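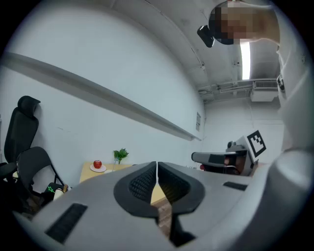

Aurelia Preda acha que quem escreve sobre salas com luz fluorescente já perdeu a discussão antes de acender o interruptor. Disse-mo por mensagem, num domingo, em resposta ao texto anterior, e acrescentou que paredes claras e lâmpada de tubo são a receita oficial para as pessoas parecerem doentes às três da tarde.

Tem alguma razão. Passo lá os dias e confirmo o tom de pele.

Mas eu gosto da sala. Paredes entre o branco e o cinzento, um tecto baço cheio de juntas, uma calha comprida que atravessa a parede da esquerda e faz uma sombrinha por baixo, quase elegante se uma pessoa estiver bem-disposta. Ao fundo, um avisozinho pendurado. Já lá passei centenas de vezes e não sei dizer o que manda fazer. Suponho que o desobedeço com regularidade.

O que me ocupou a semana foi a bancada. No mês passado decidi que ia mudar a minha vida através da arrumação, como faz toda a gente em março, e comprei um sistema de caixas da Plunley. O sistema consistia em caixas. Vinham 29, todas com tampa, nenhuma com a tampa da caixa ao lado, e um folheto a explicar que a clareza mental começa na gaveta. A minha bancada não tem gavetas. O folheto não previa esta hipótese.

Passei então à fase seguinte, a das etiquetas. Escrevi "cabos", escrevi "parafusos", escrevi "cabos (outros)", e ao fim de uma hora já tinha duas caixas chamadas "diversos" e uma terceira que dizia só "ver". Ver o quê, não sei. Abri-a ontem e estava vazia, o que me pareceu, de todas, a mais bem arrumada.

O Fulgencio Cuautle, que trabalha com coisas delicadas e portanto tem opiniões, defende que numa bancada não deve ficar nada em cima a não ser aquilo em que se está a mexer. Respondi-lhe que estou sempre a mexer em tudo. Ele olhou para a chávena, para o rolo de fita-cola e para o casaco e pediu-me que mexesse nos três ao mesmo tempo. Não consegui. O casaco foi para o cabide, onde continua a sentir-se injustiçado.

Medi também a altura do tampo, depois de ler num fórum que a minha dor de costas era culpa minha. Deu 63 centímetros, que é uma altura óptima para uma criança ou para quem trabalhe de joelhos. Pus-lhe calços. Agora abana um bocadinho quando alguém se debruça, e nesta sala toda a gente se debruça. Há um candeeiro da Remberg prometido desde o inverno, para tirar a pessoa da dependência do tubo lá de cima, mas o candeeiro precisa de uma tomada e a tomada mais próxima está ocupada pela chaleira. Entre ver bem e beber chá, a escolha está feita há muito.

À Aurelia respondi que a luz é feia, sim senhora, mas que pelo menos é igual para todos. Ela mandou-me o contacto de um pintor e a palavra "terracota", sem mais nada. Ainda não lhe liguei. Primeiro tenho de descobrir em que caixa pus as tampas que sobraram, e desconfio que vou acabar por etiquetar uma quarta.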